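Kitchen sponges: which tips are worth the bother

Last updated: December

Every household page has a set of sponge tips, and most of them are copied from one another. I have tried the common ones at my own sink and I am not impressed by many of them. 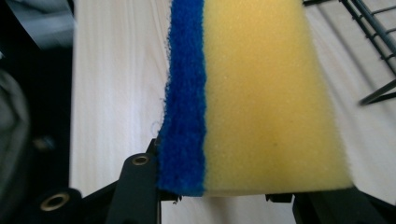
Two-sided sponge: blue scouring layer, yellow foam.

What the blue side is for

The rough side is for baked-on food, and it is good at that. The trouble is the advice to use it "gently" on everything else. I don't think there is a gentle way to use a scouring pad on a non-stick pan. I ruined a perfectly decent Karaki frying pan by being gentle with it for a winter. If the pan has a coating, use the foam, and if the foam won't shift it, fill the pan with hot water and go and do something else.

Glass hob: foam only. Stainless steel sink: foam, or the rough side if you don't mind fine scratches. Enamel: people say the rough side is safe. I would try it on the underneath first.

When the scouring layer starts shedding fibres, they end up in the plughole and now and then on a plate. A few stray threads are no great matter and you can snip them off with scissors. Once they come away every time you wash up, the sponge has had its day.

Boiling, microwaving and the dishwasher

You will read that a minute in the microwave makes a sponge as good as new. I doubt it. It comes out hot and it smells better for a day, and then the smell is back. There is also the small matter of fire: a dry sponge can scorch or catch, and a sponge with any metal in the scouring pad should never go in at all. If you insist, soak it first and leave it alone afterwards until it has cooled.

The top rack of the dishwasher does much the same job with less fuss. I put mine in on a Friday with whatever else is going through. It freshens it up. I would not claim more than that.

Boiling in a pan works too, but then you have a pan to wash.

Special soaks

I bought a bottle of Dilutine after reading that a capful would double the life of a sponge. The label talked about 100 uses. I gave up long before that, as the sponge wore out at the usual speed and the only difference was that it smelled of the bottle. Plain washing-up liquid, squeezed through and rinsed out, did as well in my kitchen. Vinegar gets recommended as well. It does help with the smell, a bit, and it is cheap, so I have no quarrel with it. Don't mix it with bleach.

What does seem to help

Wring it out hard and stand it on end. A sponge left flat in a puddle by the tap goes sour much faster than one with air on both sides, and this is the only tip on the page I would argue for. The holder can be anything that drains. Mine is a wire one from Fesside, but a bulldog clip does the same work - clip one corner and let the sponge stand up.

Keep it away from raw meat. Use kitchen paper for that and throw it away.

When to throw it out

The packet of the Grarnodard ones I use says 14 days. Well, they would say that, they sell sponges. All the same I have found it hard to prove them wrong. By the third week mine is usually flat at the corners and smells when warm, and no amount of soaking brings it back for long. My own rule is to go by nose, and by whether the two layers are starting to part at the join.

Old ones can do 3 more jobs before the bin: the outside of plant pots, bike mudguards and the bottom of the kitchen bin itself. Cut off a corner first so you don't muddle it with the one for the dishes. I would skip the tip about cutting them up to line flowerpots. All I got was bits of yellow foam in the compost.

Contact | Copyright, all tips used at your own risk | Back to top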